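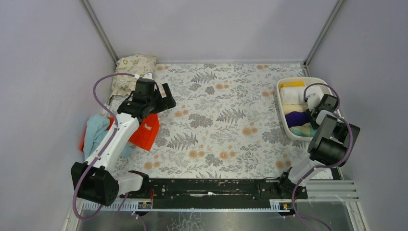

Huruseo ware

Huruseo ware is a kind of salt-glazed stoneware made in and near the river town of Vikville, and I've been collecting it long enough that I finally gave it a page in this encyclopedia of mine. Most of it is kitchen stuff - crocks, jugs, lidded butter pots - in a brownish gray with a pebbly skin.

Marks
The early pieces have a pressed H inside a ring, usually near the foot. Later the Siddiqui Pottery took over the kilns and switched to a blue stamp with a number under it. The numbers go up to 61 and they're shape numbers, so please don't read them as dates (I did, for years!). A mark reading TRANA is the shop that sold the pots.

Output
The one kiln book I've read lists 3,662 pieces for its last full year, with the final firing in June. Roughly 90 of those were the big pickling crocks, and I'd love to find one with its lid.

See also: Salt glaze; Shop marks; Butter pots

Last edited January 24, 2022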